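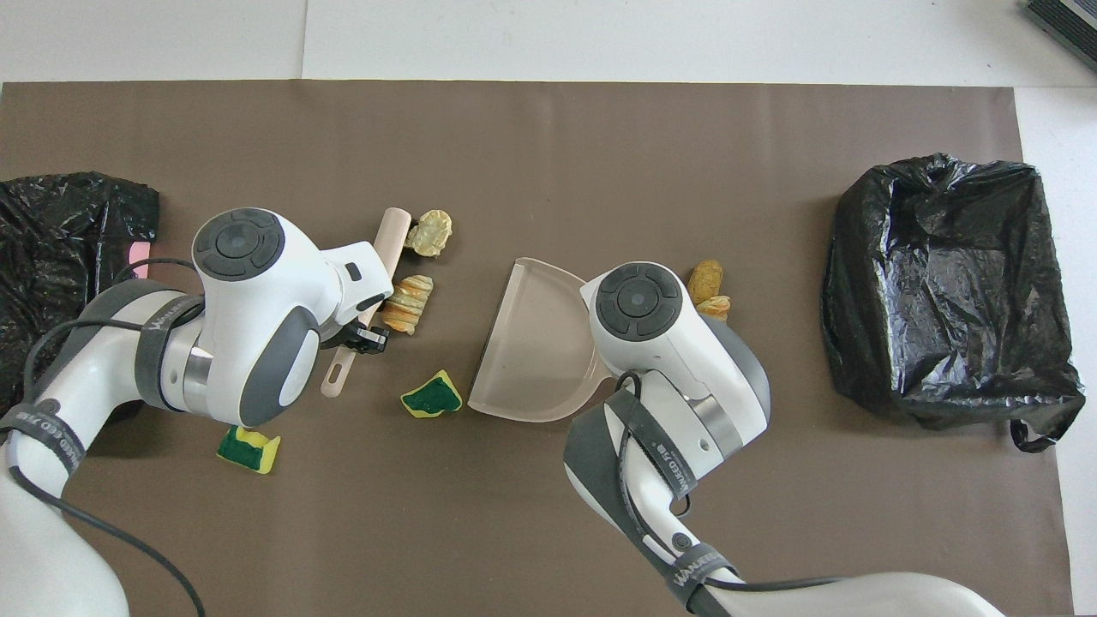
Cleanup and Supplies

Questions about clearing worktables, hand brushes, dustpans and trash bags at the Stindale craft rooms. If yours isn't covered, ask at the front desk or leave a note for Efthymia Kontogiannis, who looks after the rooms and orders the supplies.

Do I have to clean my table before I leave?

Yes. Every booking includes 18 minutes at the end for cleanup. The next group can come in as soon as your time is up, so please stop work when the cleanup period starts. Tables left dirty are charged to the person who made the booking.

Where do I find a brush and dustpan?

On the hooks inside the supply closet door, one set per table. Hand brushes have a hole in the handle for hanging. Put the brush and pan back together on the same hook.

What is the paper mat for?

It protects the white tabletop from glue, paint and scratches. Leave it in place while you sweep. Pick up the big pieces by hand first, then brush the rest into the pan. If the mat is torn or soaked through, throw it out and lay a new one from the roll in the closet. A mat with a few stains can stay.

What's the best way to sweep a tabletop?

Set the dustpan flat on the mat with the open side facing the mess. Hold it still and pull the brush toward it in short strokes. Long strokes tend to send small scraps over the side and onto the floor. For the last line of dust, move the pan back an inch or two and sweep again.

Can I sweep everything off the edge into a bag?

Please don't. Use the pan. We lose a lot of time picking scraps out from under the table legs.

Which trash bags should I use?

The black plastic ones. Take two if your group is making food as well as crafts, and keep one at each end of the table so people don't have to reach across. Tie the bags when they are three-quarters full. Please don't push the contents down to make more room.

Where do full bags go?

In the gray cart by the back door. The cart is emptied at 7:30 in the evening. If you finish after that, leave your tied bags in the cart anyway and they will go out the next morning.

Can I throw away food scraps with everything else?

Bread, crusts and other dry food can go in the black bags. Liquids go down the sink. Meat and fish need to go home with you, as we have no cold storage for waste.

Should I throw away used sponges?

Throw out a sponge if it is torn, smells bad or has been used on paint. Otherwise rinse it, squeeze it out and leave it on the rack over the sink. Cut pieces of sponge used for stamping or printing are yours to keep or throw out.

Do I need to wash the dustpan?

Only if something sticky went into it. Warm water and dish soap are enough. Dry it with a paper towel before you hang it up. Don't use the paint scraper on it, because the front lip has to stay smooth to sit flat.

The bristles on my brush are bent or clogged. What now?

Comb them out with your fingers over an open bag. If they won't straighten, put the brush in the box marked Hostach on the bottom shelf and take another one. Brushes in that box are replaced in June.

Can I bring my own cleaning products?

Plain dish soap is fine. No bleach and no spray polish, please. Polish makes the mats slide.

How much does it cost if I don't clean up?

The charge is $18 per table. Groups that book the Dradeswood room, which has the long tables, pay $18 for each table they used.

I left something on the table and now it's gone. Was it thrown out?

Possibly. Anything loose on a mat when the room is checked is treated as trash. Tools, phones and clothing go to the lost and found shelf at the front desk.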